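4.2 Bag packing and the use of the table surface

The second part of the study dealt with the packing of everyday bags. Participants in the Hulham and Fivurdale groups were asked to keep a record of how they filled and emptied the bag they used most often, and to note which items stayed in it from one day to the next. In total, 112 records were returned, of which 100 were complete enough to be used. Twelve were set aside, in most cases because the pages on emptying had been left blank.

The records show that the table plays a larger part in packing than earlier work on household storage would suggest. Lundby and Ó Gríofa (the only earlier study to look at bags in any detail) treated packing as a movement of items from a shelf or drawer into the bag. In our records the items were more often brought to a table first and laid out beside the bag. Items then remained on the table for some time, and a number of them were never packed at all. We refer to these as attendant items. They include objects that were on the table before packing began, and objects brought to it and then left out.

The position of the bag also differed between records. An upright bag has to be held open with one hand, or propped against something, while the other hand places the item. A bag laid on its back with the flap turned over leaves the opening exposed, and both hands are free. Soft bags without a frame were most often used in this second position. The straps then lie wherever they fall, and participants reported that a loose strap could take up as much of the table as the bag itself (Figure 3).

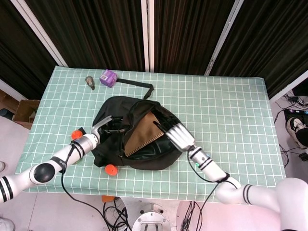 Figure 3. Black fabric backpack lying on its back with the top flap open and a brown item with a stitched edge in the opening. The long strap extends across the gridded tablecloth towards a small purple box.

The arrangement in Figure 3 illustrates several features of the records. The item in the opening lies at a slant, with its row of white stitches towards the lower left. Flat or folded items of this kind were described by many participants as the hardest to place, as they tend to catch on a soft lining and must be turned before they will lie along the back panel. The purple box and the small grey figurine beside it rest on the cloth beyond the bag, and two orange-red round objects lie nearer to it. In the terms used here, objects placed outside the bag in this way are coded by distance only. No assumption is made about whether they are meant to be packed.

A patterned cloth was found to be useful in coding. Where the cloth carries a regular grid, the spread of items can be compared between one arrangement and another without laying a rule on the table. A cloth that wrinkles near the edge is less reliable at that point, and items close to the border were therefore placed in a single outer zone. The area covered by the strap was coded separately from the area covered by the body of the bag. This was a change from the scheme tested in May, in which the two had been taken together and the size of soft bags was overstated.

Of the 100 records used, 29 described at least one item that was packed and then taken out again before the bag was closed. The reason given most often was that a flat item had been put in first and could not be reached. Participants who packed flat items last reported fewer such changes, although they also reported that the flap was harder to close. There was no clear difference between the two groups in this respect. The Fivurdale group did, however, leave more attendant items on the table, which may reflect the larger tables in use there.

Two limits should be noted. The records depend on what participants thought worth writing down, and very small items are likely to be under-reported. The coding scheme also treats the bag as still, whereas a soft bag shifts and creases each time something is placed in it. A revised scheme, in which the outline of the bag is drawn again after every item, is set out in Appendix B and is used for the shorter series of trials reported in Section 4.3.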